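Bench notes, Wednesday, November
Panasiuk gripper kit, trial unit, day 2

Carried on with the kit from the Jercombe order. Mounted it on the arm again first thing and ran the self-check from the vendor's software. It passed, though the startup wait is still long enough to go and refill a coffee. The quick-start sheet has the two connector drawings swapped. I marked up our copy and left it in the drawer with the spare screws.

Same two-bin layout as yesterday, clamped back to back. Mixed objects in the front bin, nothing in the rear one. I kept the objects dissimilar on purpose: the vendor's Cledavbridge demo used only boxes and cylinders, and we want to know how it copes with curved and hollow parts before we pay for one.

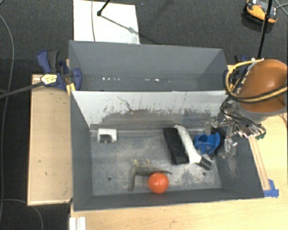
Front bin, gripper at the blue part by the right wall. Ball, lizard-shaped toy, brush-like piece and small white block also in.

The approach near a side wall is the part I care about. The kit's planner wants a clearance margin all the way around the fingers, and the default is too generous for a bin this size. Dropped it to the lowest setting the menu allows. It would be good to be able to type in a value – I've put that on the question list for Panasiuk.

Log so far stands at 280 grasp attempts over both days, 3,424 lines in the raw file once the retries and status messages are counted. Have not sorted successes from failures yet. The software writes "complete" for any closed grip, held or not, so someone has to go through by hand.

Other points for the review:
– Cable comes off the side of the housing and needs a loose loop. Check it before every restart.
– Finger pads swap with one screw each. Good.
– Price quoted to Prirstead does not include the second set of pads. Ask for that in writing.
– Manual says nothing on dull-colored objects against a gray floor. Test separately.

Next: put the ball in the corner, repeat with the old pads, then start on the log.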